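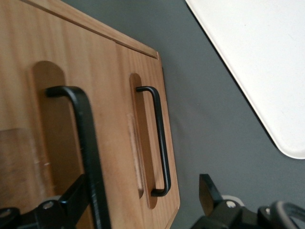 How often should you oil a wood cabinet?

Twice a year is plenty for most of them. Once before the heating comes on, once when it goes off. More than that and it gets sticky and grabs dust.

Quick notes from my own shelf of rags and tins, in no order.

Dust first. Always. Dry cotton cloth, with the grain. Old T-shirt is fine, cut the seams off.

Then a barely damp cloth. One drop of dish soap in a bowl of warm water, wring it till your hands hurt. Dry it right away with a second cloth.

Corners and grooves: soft toothbrush. Or a cotton swab if the gap is tiny. Vaccum with the brush head gets the crumbs out of drawer runners, which everybody forgets. Me included, until last April.

Oil goes on thin. Teaspoon at a time on the rag, never poured on the wood. Leave it 20 minutes, wipe off everything you can. Then wipe again. If it still feels tacky next morning you used too much, rub it down with a clean dry rag and a bit of elbow.

I use the Clollard oil, a 500 ml tin lasts me ages. The Sarpong wax is nicer on table tops but a pain on anything with edges, it dries white in the cracks.

Oily rags!! Do not ball them up in the trash. Lay them flat outside to dry, or into a metal can with water and a lid. They can catch fire on their own.

Water rings. Try a hair dryer on low first, keep it moving. Then a dab of plain mayo left on for an hour. Sounds dumb, works on mine. Black rings are deeper and need sanding, different job.

Sticky drawers: rub a candle stub along the runners. Soap works too but it attracts damp.

Loose knobs, take the screw out, wrap a bit of thread round it, put it back. Hinges squeaking, a tiny bit of petroleum jelly on the pin.

Musty smell inside? Bowl of baking soda, door shut, leave it over night. Swap it if its still bad.

Varnished or painted pieces dont want oil at all. Just the damp cloth. Put a drop of water somewhere hidden if you can't tell, if it beads up theres a finish on there.

More on scratches when I get to it. Walnut trick, crayons, the Orley filler sticks.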